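Laundering Table Linen at Volume

Helmi Kiiskinen has managed textile care at Ahonen, a contract laundry for restaurants, for most of her working life. Her subject is cotton tablecloths, and she has firm views on how they wear out.

"Most damage is chemical," she said. "Bleach left in the fiber keeps working through the dryer." Her plant processes 4,000 cloths in a normal August week, and each is expected to last 200 washes. Cloths that are rinsed badly fail well short of that.

She treats grease and wine separately. Grease needs alkali and heat; wine sets if the first rinse is hot. "Kitchens mix the two in one bag — then we have to sort again," she said. Restaurants are asked to use 2 bags, and compliance varies. 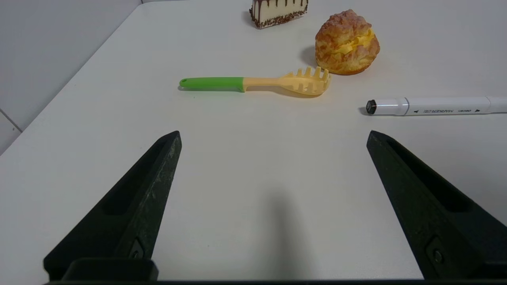 On ironing, Kiiskinen prefers to feed cloths while they are still damp. Overdried cotton holds its creases and has to be sprayed, which slows the line. Starch is added in the last rinse, at a lower dose for polyester blends.

Her colleague Darius Pană favors replacing cotton with blends altogether. Kiiskinen disagrees. "They shed water," she said. "A napkin that sheds water is no use to a diner."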